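Home | Store Notes | Checklists | Contact

May 2024
By Morenike Igwe

Spring walk-through, Wanthorpe corner store, with my comments

I do this walk-through twice a year, and it takes me most of a morning (longer if the delivery comes while I'm on my knees behind the dairy case). Same list as last time, with two new lines at the end of the aisle part.

Front door and mat: OK. Mat lies flat, door closes by itself. The sweep at the bottom is getting ragged, so I wrote that down for March.

Floor, aisles 1 to 4: Needs work. There's a lifted tile by the Zolla soda rack and I caught my toe on it. Jarosław Grabowska taped it while I was still writing!
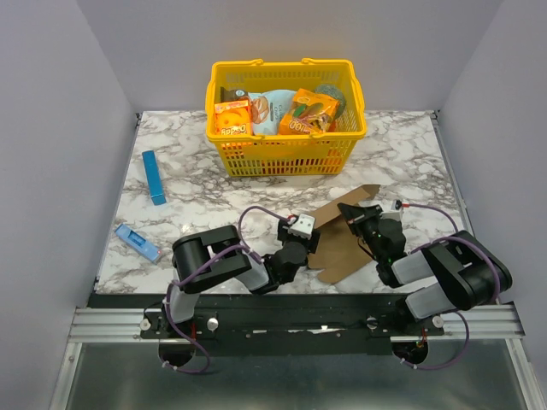
Hand baskets: OK, mostly. I went through the whole stack, running a thumb around every rim, and pulled 2 that had cracks. Handles should fold down flat along the long sides, like they do on the yellow one with the orange box in it, so they don't snag a sleeve. Please keep stacks below waist height.

Shelving: OK. Clips all seated. The end cap with the Sani wipes is stacked too high again, and I'd like the top row gone before the weekend.

Back room ladder: Fail. One rubber foot is missing. I put a tag on it and moved it out of reach, and no, the step stool is not a ladder. 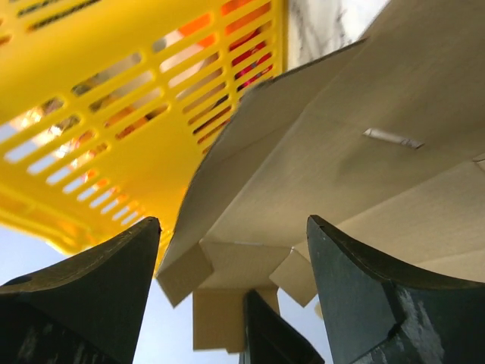 Extinguishers: OK. Both gauges in the green, tags current, though the one by the office had a mop leaning on it. Please find the mop another home.

Cleaning closet: Needs work. The Plidine jug had no lid. Everything else was labeled and on the low shelf.

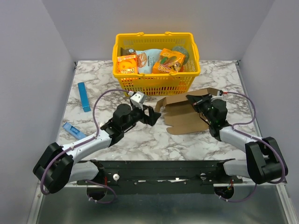 Emergency lights: OK. I held the test button on each one and they stayed bright the whole time. The exit sign over the back door flickers a little, so a new bulb is on my order.

First aid kit: Restock bandages and the burn gel. Gloves are fine.

I'll be back to look at the tile and the ladder.

Questions? Leave a note at the office | © Wanthorpe Store Notes | Back to top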